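## 3. Balcony door losses in high-rise flats

The survey covered 207 flats in the Talora and Gorov blocks, all with a sliding glass door to the balcony. Air leakage was logged in June with a Grikex meter, seals as found. In 132 flats the main leak was at the meeting edge of the panels – the threshold came second. Pane area had little effect on leakage, though it dominated heat gain after midday. 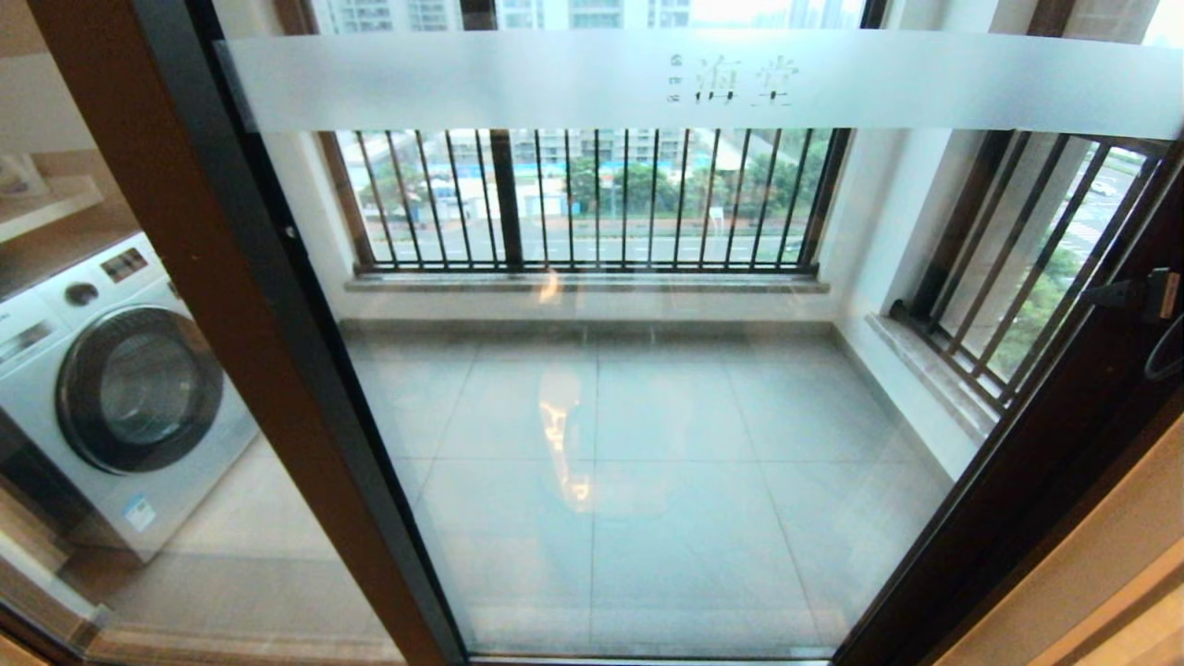
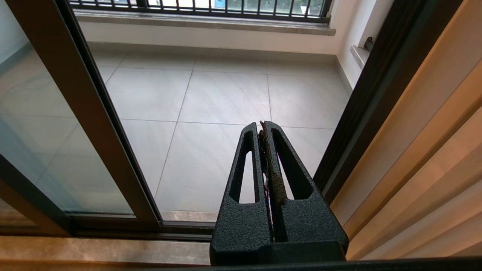
Sliding glass door with dark brown framing, both views.

Flanagan objected at the draft stage that leakage measured in summer says little about winter comfort, as brush seals stiffen in the cold and the gap may change. The point is accepted. A repeat run on seven flats is planned for the second term, using the same meter and the same two pressure settings. Until then the figures in Section 4 should be read as summer values only.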